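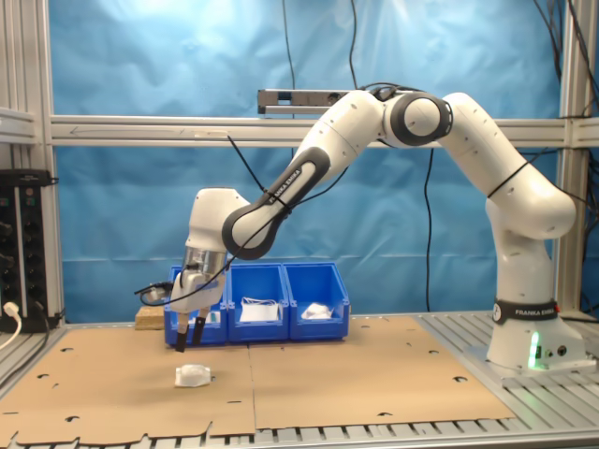 What I learned from a winter of bread

I started baking in November, the week after my aunt Sofia mailed me a jar of her starter wrapped in two dish towels and a plastic grocery bag. There was a note taped to the lid that said "feed him," with no other instructions, and I stood in the kitchen for a good while wondering what he ate.

He eats flour and water, in case you're wondering too. I called her that same evening and we talked for over an hour, mostly about my cousin's wedding and the price of butter, and right at the end she remembered to tell me how much flour. (She doesn't own a scale. She said "until it looks like pancake batter, but a batter you'd be a little disappointed by," and I've never come across a better description.)

My first loaf was flat. My second loaf was also flat, but it had a nice color and I was so proud of it that I brought half over to Gaetano Orlandini across the street, who grew up above his parents' bakery and has opinions. He turned it over, knocked on the bottom like he was calling on a neighbor, and told me very kindly that my kitchen was too cold. We keep the house chilly here in Wivbridge all winter, and I'd been letting the dough rise on the counter right under the drafty window! So I moved the bowl to the top of the refrigerator, and then, when we had that really bitter week, into the oven with just the light on.

That made all the difference in the world. The next loaf had actual holes in it. My husband took a slice out to the driveway to show the man who was reading the meter.

Since a few of you have asked, this is more or less what I do now. I stir 300 grams of bread flour together with 216 grams of water and let it sit while I clean up the supper dishes. Then I work in a big spoonful of starter and a teaspoon of salt, fold it over on itself a few times before bed, and leave it alone until morning. It makes a small loaf, enough for the two of us with some left over for toast. I bake it in my old enamel pot with the lid on, and take the lid off near the end so the crust can get dark. Gaetano likes his almost black. I stop a little sooner than that.

I've had plenty of flops along the way. I forgot the salt one Thursday and we ate the whole thing anyway with a lot of olives. I left a loaf to rise and went to a movie that turned out to be nearly three hours long, and came home to dough down the front of the refrigerator. It dries like cement, so if it ever happens to you, get to it with a wet rag right away.

Aunt Sofia is coming to visit in the spring and I'm already nervous about what she'll think of the starter. He smells a bit more like apples than he did when he got here, and I don't know if that's good. I've been meaning to ask her, but every time we get on the phone we end up on the wedding again.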